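4.2 Wall color and reported warmth

Tenants in the Grusley block (n = 123) rated their kitchens on the scale used by Kováčik. Of these, 58 had repainted within 2 years of moving in.

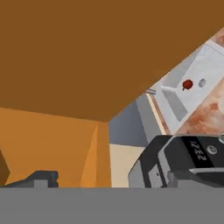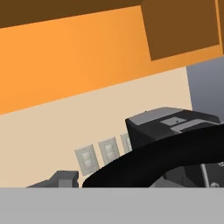 Figure 3. Rendered interior, two views, each with orange wall surfaces and brown panels.

Ratings did not differ by floor. In the Uva block, 39 tenants returned the form in February, and heating costs were a better predictor of warmth than paint.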